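2023-11-17 — Brostbridge bench, bowl stacking, bad afternoon

Arm faulted out on the bowl again, third session running.

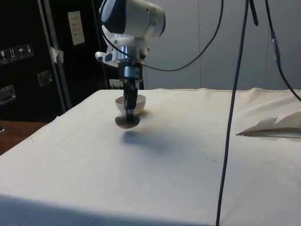 Harvey Lemieux reckons it's the cable and not the gripper at all, and he wants the whole loop re-dressed before anyone touches the force limit again. Fair enough, but I'd already been in the settings by the time he wrote that. Sorry, Harvey!

So, what I know. The fingers go down into the little white bowl, the bowl tips, and the controller keeps pushing for 200 ms past where it should've let go. Then protective stop. Log line 3,583 has the first torque warning and there are 2 more right behind it, same joint, same colour of nonsense. I'd dropped the Cakivum limit back in June and somebody (me, probably) put it back up for the heavier cups and never wrote it down.

Limit's low again now. Speed is halved too — painful to watch, but no one's fingers go near that table until it behaves. Carter Gill has the e-stop key.

Monday: re-route the cable Harvey's way, rerun with the bowl only, then ask Tremblay if the wrist is due for calibration.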